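Subject: Re: [Trultow-kitchen] Cups left on the counter
Date: 12/4/23

Hello all,

I answer below the earlier message. Sorry for my slow reply, I was away from the list since the moving of the shelves.

> The cupboard over the sink is full again. I took out every plastic
> cup and put them in a box. Can we please decide what we keep? Some
> are from Sotinden, some from Alel, and some have print so worn that
> I do not know where they come from. My proposal is to throw out all
> of them and buy 30 glasses. The box stays under the counter until
> we agree.

I am against throwing out all of them. Glasses are nice for the long table, but on the third floor we have the children's group every second week and there I would not like to have glass. Also, 30 glasses do not fit in that cupboard. I measured the lower shelf and it is 176 cm long, but the pipe takes away one end of it.

My proposal is different. We keep the tall cups which are still good and we stack them by size. The small ones from Alel are cracked at the rim, at least those I looked at, and they can go. For the Sotinden ones I have no opinion.

About the washing: please do not put the printed cups in the machine on the hot program. In April we did it with a full rack and the green color came off on the white bowls. I wash them by hand with a soft sponge, and I put them upside down on the cloth, not on the stone.
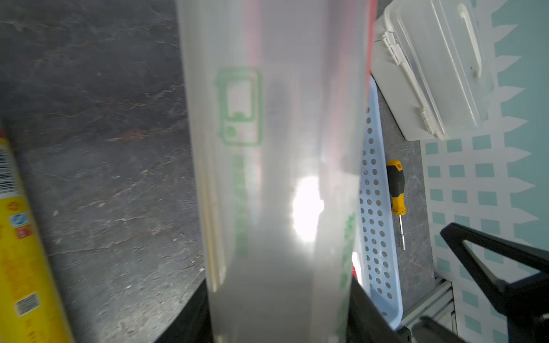

The worn print is for me not a reason to throw a cup away. We drink from the cup, we do not read it. If a cup has no crack and no smell, it is good. On the tall frosted one the green logo is still there and the text below it and the green print on the right side cannot be read, and I would put such a cup in the "keep" stack. It is also useful that one can see through the plastic a little, so you notice when something was left inside.

The second question was about the cans. If you open one and do not finish it, please write the date on a piece of tape. Full cans go to the low shelf next to the door, with the Bashir tea. We do not need to order more before the stock is down to 5 of each kind.

For the money, we have 200 left for the kitchen. I would prefer to use it for a second drying rack and to buy only a few glasses. If somebody knows a shop where racks are sold without the plastic tray, please write it here, the tray we have is always standing in water.

I can sort the box if there is no objection. Please tell me before I start if one of the cups is yours.

With kind regards,
from the third floor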